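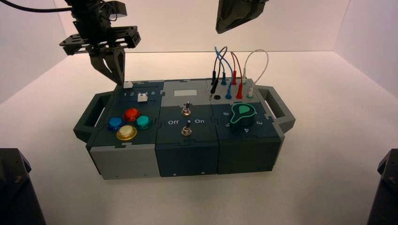

Page 2 of 50

Joining puzzle-edge activity modules – which order, and how do I stop the middle one getting ignored?

Posted by Ngọc Tô, Musthorpe

Hello everyone, I'm hoping some of you clever people can help. I look after the toy and activity shelf at our little community library, and in November we were given a set of those square modules that join along the edges like a jigsaw, with a carrying handle at each end. I've put three together so far: the one with the coloured push buttons and the little slider on the left, the two toggle switches in the middle, and the patch cables and dial on the right. It looks very smart on the white table, I must say!

My trouble is that the children go straight for the buttons (who wouldn't, they're lovely and shiny) and then for the cables, and the poor old switches get skipped altogether. Should I swap the order around? Also, there's a socket left over between the black plug and the blue plug, and I've been through the whole tub looking for a fifth cable. Have I lost one? I paid $127 for a second-hand spare module last year and I'd rather not do that again if I can help it.

Thanks so much in advance, and sorry for the ramble.

Bạch

Hi Ngọc, what a nice thing to be given! I wouldn't fret about the socket. On the set at our playgroup in Nondness there has always been a spare one, and the kids use it for moving a plug across from its neighbour, which you can't do if every hole is full. Ask whoever gave it to you if you want to be sure, but I'd leave it open for now.

As for the order, I'd keep the switches where they are and give them a job. We have a set of picture cards I drew up myself – slider to 4, then top switch on, then red button, then turn the dial to 5 – and the little ones work their way across from left to right as if they're launching a rocket. Start with two steps for the younger ones and add more as they get the hang of it. Mine are just index cards in a zip bag, nothing fancy, and I've replaced them more times than I can remember thanks to sticky fingers. The colours of the buttons are handy because you can use a dot of texta and no words at all.

One other thing, lift it by both handles at once. Ours came apart at a join when someone grabbed it by one end, and although there was no harm done I got a terrible fright.

Flilurthorpe Nan

Just swap them round and see. My grandson likes the switches best anyway. Ours had a loose dial but that's a different story.

Contact us | Copyright Musthorpe Neighbour Help | Back to top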